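1/ My rec league soccer season starts again in September, which means the uniform email has arrived. It is 623 words long. The rules of soccer, as explained to me by the same league, took fewer.

2/ For background, I play for Runance. We are named after a flooring store that sponsored us once, long before my time, and has never been heard from again. We still have the name on everything. You can't buy that kind of loyalty, and they didn't.

3/ New this year: everyone has to order through a website called Vasden. Vasden wants your chest, your waist, your height, and your "preferred drape." I am a left back. My preferred drape is that it stays on.

4/ The size chart goes up to 46, in inches, except for the sleeve column, which is in something else. I picked a medium. The site asked if I was sure. I was, until then.

5/ Shirts are $14 if you order before the deadline and a lot more if you don't. Half the team will miss the deadline. I know this because half the team missed the last one, and we played our opener against Fairclough in what the referee called "a range of oranges."

6/ We lost that game, by the way. Fairclough has matching socks. Some of them have matching bags. Their goalie warms up with cones he brought from home. I've thought about those cones more than I'd like to.
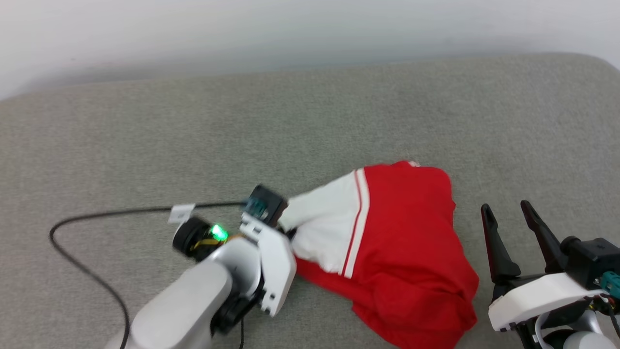
red and white, current condition: resting

7/ Anyway, back to the email. Paragraph four is about washing. Cold water, inside out, hang dry, no softener. I've lived in three apartments and never had a place to hang anything except a door.

8/ Paragraph six is about numbers. You may keep your old number if no one with more seniority wants it. I've been number 2 for years. Every preseason I wait to hear that someone has come for it, and every preseason it turns out the number 2 is safe. People want 10. People who should not have 10 want 10.

9/ There's also a vote on whether to add a second shirt for away games. We share one field with the entire league. All our away games are at home. The vote is currently tied.

10/ Jametitz, who finished below us (the only team that did), have solved all this by wearing whatever they want under mesh bibs. The bibs smell like a garage. They look like they're having a wonderful time.

11/ So I've ordered the medium, left the drape blank, and voted no on the away shirt. Vasden has since sent me a coupon for shin guards and a survey about how ordering made me feel. I gave it three stars. It asked if I was sure.

3 min read
© 2021 the author. Contact | Back to top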